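Feb 13, 2019

I have now spent 90 minutes of my life feeding medals into a slot machine in my own spare room, and I am 300 medals down, to myself. The house always wins, and I pay the council tax on the house.

The machine is a Diltau, a second-hand pachislot with three reels, a great many lights and a story about a girl who pilots a flying temple. It came from a dealer called Risteo, who fitted a transformer and sent along a key, a bag of 1000 medals and one sheet of instructions in a sort of English. "Please enjoy big sound" is the line I keep coming back to. There is no volume knob on the front. There is a small dial behind the hopper, which I found on the third evening, some time after next door had found their broom handle.

For those who have only met British fruit machines, you stop the reels yourself, one button each. This sounds like skill. The machine has already made up its mind, of course, and if it has decided against you the reel will slide politely past the symbol you wanted. What you can do is fail to collect something you were owed, and I'm very good at that.

Abla Hakim, who sold me her old Mathur cabinet in July and has regretted it loudly ever since, came over to have a go. She hit a bonus inside her first 100 spins, watched the whole temple lift off with trumpets, and asked if it always did that. It does not. I've seen the temple take off once, and I was in the kitchen.
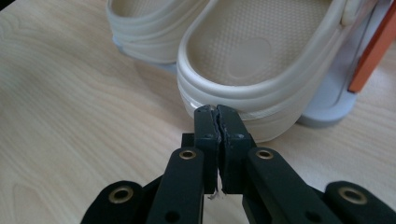

Cream clogs, table, Tuesday-best footwear.

The trouble with the bonus round is the cutscenes. I can't read any of them, so I've pieced together my own plot, in which the pilot is furious with her uncle over a parking matter. A man on the Hikia forum kindly posted a full summary and there's no uncle. I prefer mine.

Settings next. Turn the key inside the door and you can choose from six levels of generosity. Mine arrived on one, the meanest. I moved it up to six, felt like a cheat, moved it down to four, lost over an hour's worth of medals and put it back on six. The hopper has since jammed twice. The cure is to take the thing out, shake it over a towel and put it back while swearing, and the last part seems to matter most.

Abla wants to know if I'd swap it for the Mathur. I've said I'll think about it once I've seen that temple go up again.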